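Home | Trips | Fairs & Open Days | Letters | About

Aitana Lorente and I drove out to Clotwood for the open day at the Arnine mill, four hours with the windows down, and I'd do it again tomorrow! Bonifacio Paredes met us at the gate (he has been dyeing cotton there since he was a boy) and walked us past the big vats, where they were mixing the yellow for the fall order. There are 336 looms in the long shed, and the noise gets right into your teeth.

We slept over at the mill guesthouse, up a very steep staircase, and talked until late about wool prices. 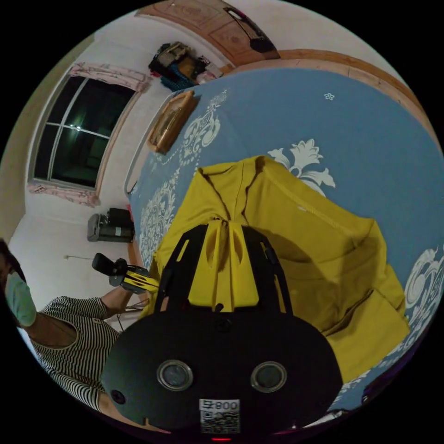
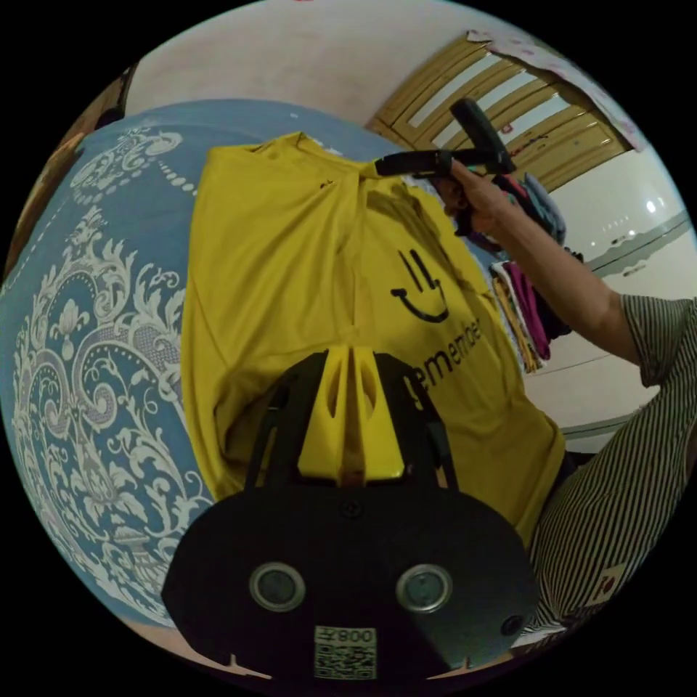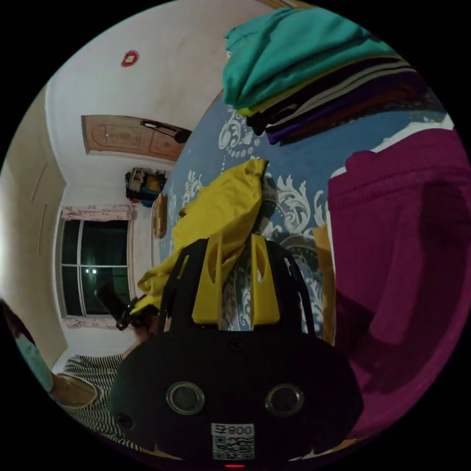
Guesthouse, Clotwood: something yellow in all three.

Next morning Olga Barrios showed us the finishing room, my favorite part, all steam and the smell of warm starch. She let Aitana fold a length of sheeting off the rollers, which is much harder than Olga makes it look. Then lentil soup in the canteen, and the remnant shop, where I bought far too much striped ticking and had to hold it on my lap all the way home. The next open day is in August, and you should book early for the dye house.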